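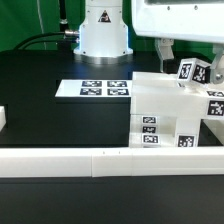 Urnness Marked Blocks

Pictures and notes of a small set of white pieces that carry square black-and-white markers: cubes, a flat board, and a larger white fixture which we call the bridge. Everything was laid out on a black table with a green backdrop behind. This file tells what is in the folder, how the pieces are named, and what you should be careful with.

Maintained by Zuweira Kpodo and Gholamreza Tabrizi, Welley Workshop
Last edited 6 July 2023

What is in the folder

boards/ – pictures where the flat board with its markers is the main thing
cubes/ – pictures where at least one cube can be seen
bridge/ – pictures of the bridge, with or without cubes on it
close/ – near views, many of them soft or dark
notes/ – one text file per table layout, written by hand
names.txt – the list of piece names, please read it first

The folders hold 1,520 pictures in total. Of these, 790 have been looked at by both of us and the piece names agreed. The others were named by one person only, and they are listed in notes/single.txt.

Some pictures could belong in more than one folder. We put each in the folder of the piece that is easiest to see and did not make copies. If you search only in cubes/ you will miss cubes that stand on the bridge, so please search in both.

The pieces

Cube. Small and white, with a marker on the faces. The names were given by marker and never by position, because the cubes are moved between layouts. A cube keeps its name even when it is turned so that another face is to the front.

Board. White, flat, rectangular, with four markers in two rows of two. In the older notes Gholamreza wrote "plate" and I wrote "tray". It is the same word for us, and names.txt uses "board" everywhere now.

Bridge. The big white piece, made from blocks. It has upper surfaces, a lower ledge and side faces, and many of these have a marker of their own. When we write "upper" or "lower" we mean the height above the table, not the place in the picture. This was confused in the first version and I am sorry if it cost somebody an afternoon.

Markers. All are square and all are black and white. A marker is listed as whole, partial or unreadable. Partial means that something is missing at a side, for example when another piece covers it. Unreadable means that it can be seen that there is a marker but the pattern is lost.

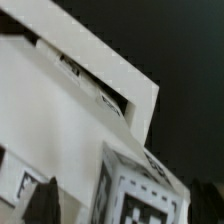
For unreadable markers we leave the field empty. Please do not fill it with a guess from the neighbouring picture, even if you feel quite sure. We tried this with one layout and had three wrong names in an evening – all of them looked right to the person who wrote them.

How the names were written

Each picture was opened at full size and the pieces written down in this order: board, bridge, cubes, other. "Other" is for cables, poles, labels and anything else which is not from the set. You may ignore this field if you only need the blocks.

The line for one marker looks like this:

board | lower left | whole | checked

First the piece, then the place on the piece, then how much can be seen, and at the end either "checked" or "single". There is one line for each marker, and a piece without a readable marker gets one line also, with the third field empty.

The four places on the board

The place words for the board are always upper left, upper right, lower left and lower right, and they are taken from the picture as it is stored. We do not turn the picture first. When part of the board is outside, the place words stay the same as if the whole board was there. So the upper left marker is entered as partial where the top edge has cut it, and the lower left one, which has a white shape like the letter T in its upper half, is entered as whole.

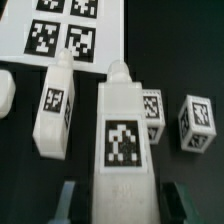 Choosing a good marker to begin with saves much time. My advice is to look for a pattern that reminds you of something and to keep it in your head while you go through a layout. On the board I use the T, and on the big marker nearest to the viewer I use the white cross with blocks under it, which has for me a little the look of a stick figure. After this the dense patterns are easier, as you can work outwards from the one you know.

Light and colour

White on white is the main difficulty. Where two white pieces meet, the border between them can be nearly the same grey on both sides, and the outline has to be taken from the shadow. The black table helps a lot at the lower edges. We did not correct the colour or brightness in any file, and please keep it like this if you send pictures back.
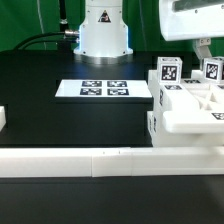
Mernance Data Notes, Vol. 3, No. 3

Cubes on the bridge

When a cube sits on top of the bridge, the cube's marker and the markers on the surface near it are easy to mix. Enter the cubes first. A cube marker stands upright on a front face, and the ones on the top surfaces and the ledge lie flat, so they look squeezed from a low view. The side faces come last. They are often partial, and there it is fine to write only "bridge, side, partial" and continue.

The shallow triangular recess on top of the bridge has no name in the list. Some people called it a hole in their notes. Please write "recess".

Known problems

Left and right were swapped in a part of the bridge notes. This is repaired, but old downloads still have the mistake.
In close/ there are pictures where we could not agree if a white surface is the board or the bridge. These say "white piece".
Reuter format export does not keep the "checked" field. Use the plain text files if you need it.
The file names have gaps in the numbers. Nothing is lost, the missing ones were double.

Use and sharing

You may use the pictures and notes for study, teaching and your own projects. If you publish something with them, please write "Urnness Marked Blocks, Kpodo and Tabrizi". If you change names in the notes, put your version under a new folder name so that people do not take it for ours.

Corrections

Send corrections as a plain text file with the picture name, the old line and the new line. One mistake per line is best. Gholamreza collects them and we go through them together, and the next edition is planned for September.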